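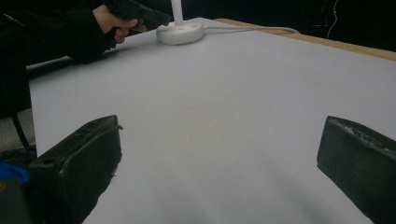 Measuring relative pose drift between two hand-held grippers

Relative pose drift is the error that builds up between two hand-held grippers when each one estimates its own position from its own wrist camera. A single gripper can drift by a small amount and still give usable demonstrations. Two grippers drifting in different directions do not, and the policy learns to close its hands on a point that neither hand ever reached. The procedure on this page measures that error on a nearly featureless surface, the hardest case for visual tracking. A pale matte covering over the table gives the tracker very little to hold on to, so most of its features come from the table edge and from fixed objects such as the round white base with the pole. The cable lying on the surface also supplies features, but it moves when touched and should be masked.

The method was worked out by Kristýna Paulík and Faraji Kariuki for the Zuvudico bimanual data set. It assumes that you already have intrinsics for both cameras and a working install of Dindex.

Before you start

Cover the table with a matte sheet and fasten it underneath. Glossy paper reflects the overhead lights, and the tracker takes the reflections for fixed points.

Fix the exposure on both cameras. Automatic exposure reacts to the sheet and the background in turn, which changes the feature count from one moment to the next.

Synchronize the two clocks. An offset between the streams looks the same as drift while the hands are moving. If the offset is larger than 4 ms, sync again.

Look at the fingertips. Worn or scuffed tips are fine for this test, but anything loose that shifts across the view must be trimmed or included in the mask.

Recording

1. Rest both grippers in the docking jig and start both streams. Hold still for 2 seconds. This gives the reference transform.

2. Lift both grippers and point the cameras at the sheet. Keep part of the table edge in view during this first motion.

3. Move the first gripper slowly over the sheet while the second is held over it, then swap roles. Keep both sets of fingers open.

4. Pass each gripper through the other camera's view at least once. These crossings are used in the occlusion check.

5. Return both grippers to the jig, hold still again, and stop the streams.

A complete take is 3000 frames per camera. Shorter takes can be processed, but drift on the return leg is then too small to separate from jig error.

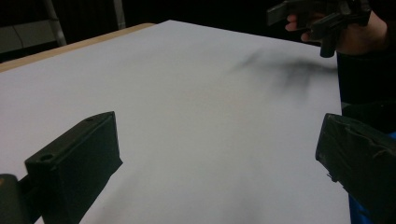
Crossing pass: the second gripper held over the sheet, with its handler's sleeve and a soft shadow on the paper.

Masking

Dindex masks the camera's own fingers from a fixed template. It does not mask the other gripper, the hand holding it, or the shadow under them. All of these move with the operator. The shadow is the one most often missed: its edges are diffuse, but on a blank sheet it can be the strongest gradient available, and the tracker will use it.

Run the motion mask with the shadow option on. Set the minimum feature count to a low value for this test; the default was chosen for cluttered tables and will reject most of the take. Check the overlay on the crossing passes by eye before going on.

Computing the drift

Export both trajectories and align them at the first docked segment. Compute the relative transform for each frame. At the second docked segment the transform should equal the reference. The difference is the closing error, reported as translation and rotation separately.

Do not average the closing error over takes with different lighting. In our August recordings the unmasked takes had larger errors under a single overhead lamp than under diffuse light, and pooling them hid the effect.

For a confidence interval, resample the takes with 1000 bootstrap draws. Resample whole takes only. Frames within a take are strongly correlated, and resampling them gives an interval that is much too narrow.

Common faults

Large translation error, small rotation error: scale was lost while the table edge was out of view. Repeat step 2 with a slower lift.

Error jumps at each crossing: the motion mask is off or its threshold is too high.

Error grows while both grippers are docked: the streams are not synchronized, or the jig is loose on the table.

Page last revised November 19, 2025. Takes processed with older Dindex builds need to be exported again before they can be compared with new ones.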